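Our December open day at the Janildale workshop

In December we opened the doors of the Janildale workshop to our members and their families for one afternoon. The visit was prepared by Lucimara Amaral and Hollis Tran, and the places were gone in 2 days. In the end 75 visitors came, and we went through the building in small groups.

The most crowded stop was the cloth station. Robots are still clumsy with soft things, Lucimara explained, so her team first records how people do the task. The person does not touch the fabric with the fingers - all the work goes through a pair of hand-held grippers. Sihan Hao showed it with a thin white cloth with a print of green and orange leaves, on a board with a wooden border. She spoke while she worked, and answered many questions from the children, who wanted to know if she gets tired. She does, after 20 minutes.
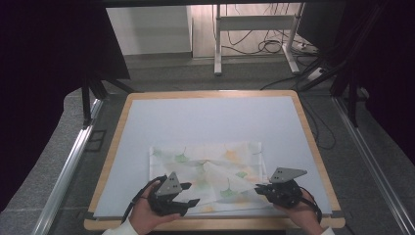
Try it yourself

After the demonstration, visitors could take the grippers and try to fold the cloth in half. It is harder than one thinks. Vichien Limsakul, who has sewed shirts all his life, needed several attempts before he was satisfied with the corners. The younger visitors were less strict with themselves and had a lot of fun.

Next visit

We are now arranging a second visit, this time to the Brodwood site, where the group can see robots that sort parcels. If you would like to join, please write your name on the list at the front desk or call Dalva Andrade at extension 255. Children are welcome together with an adult. Please wear closed shoes.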